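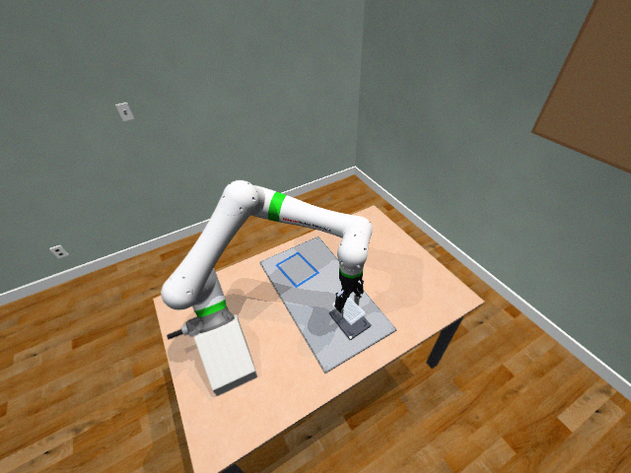 4.2 Does switch placement change how long lights stay on?

The claim that a better placed wall switch saves electricity is repeated often and tested rarely. Motley put the effect down to reach: people turn off what they can touch on the way out. Wanting Shi, working with the Burance household diaries, found shorter evening lighting hours in homes with a switch beside the door. We doubt that either result says much about switches. The Burance homes were also newer, and newer homes tend to have smaller rooms and more daylight.

Figure 3, at the head of this section, has the usual arrangement, with the switch plate higher on the wall and the outlet plate low, a short distance above the baseboard. The diaries recorded only whether a room had a switch. Height went unrecorded, and so did lamps plugged into outlets, although a lamp is what many people use after dinner.
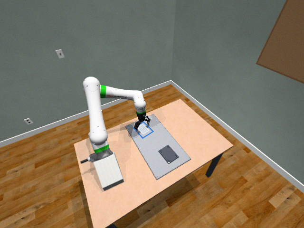
The sample is a further problem. Of the 1,314 diary entries, those from May cover long evenings when few lights would be on anyway, yet they were pooled with the rest. Dropping them leaves the sign of the effect unchanged but widens the interval until it includes zero. The Qin reanalysis kept them in and reported a firm saving — a choice its authors never defend. Only 9 of the 29 homes kept a diary past the first 3 weeks. We therefore treat placement as a control variable in what follows and make no estimate of savings from it.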